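People have been eating off things for as long as they have been eating, which is a long time, even if you skip breakfast. But the plate, the flat round thing you are told to carry to the sink, had to be thought up by somebody.

## Before plates

For much of the Middle Ages in Europe, a lot of people ate off bread. A thick slice of old, hard bread was called a trencher. You piled your dinner on it, the gravy soaked in, and at the end you could eat your plate, or give it to the dog, or give it to a hungry person at the door. There was no washing up. I mention this only so you know what you missed.

Later, trenchers were made of wood. These lasted longer than bread and tasted worse.

## What a plate is made of

Many plates begin as clay, and clay is mostly very old rock that has been worn down into tiny bits. When it is damp you can squash it into nearly any shape. When it dries it keeps that shape, but it is weak, and if you got it wet again it would go back to being mud.

So it goes into a kiln, a kind of oven that would ruin any cake. Some kilns get hotter than 2,000 degrees Fahrenheit. In that heat the bits of clay join together for good, and you can't turn it back into mud however sorry you are.

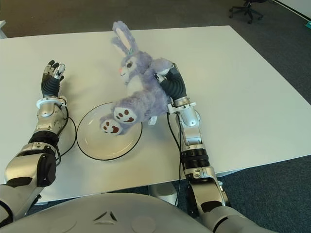
**Why are plates shiny?**

Potters coat them in glaze, a thin layer that melts in the kiln and cools into a kind of glass. Glaze keeps gravy from soaking in. It's also why a pea will roll away from you so fast.

## Why round?

A potter's wheel spins, and things made on a spinning wheel come out round. Square plates can be made too, usually by pressing clay into a mold. But a square has corners, and corners get bumped and chipped - ask anyone who has carried a stack of them.

Most plates have three parts worth knowing:

- **The well.** The flat middle, where dinner goes.
- **The lip.** The raised part around the outside. It stops sauce from reaching your lap, up to a point.

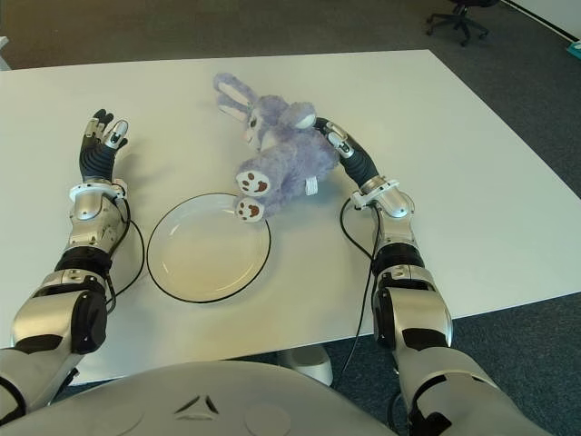 - **The foot.** A low ring underneath. Turn a plate over and look for it, but please eat what's on top first.

## Plates that broke

Fired clay doesn't rot, so broken plates and pots can stay in the ground for more than 3000 years. At old places such as Gezer, people who dig for a living find piece after piece of them. The shapes and patterns help show when a pot was made and who might have traded for it.

A plate you drop today could do the same job one day. This will not work as an excuse. I have tried it.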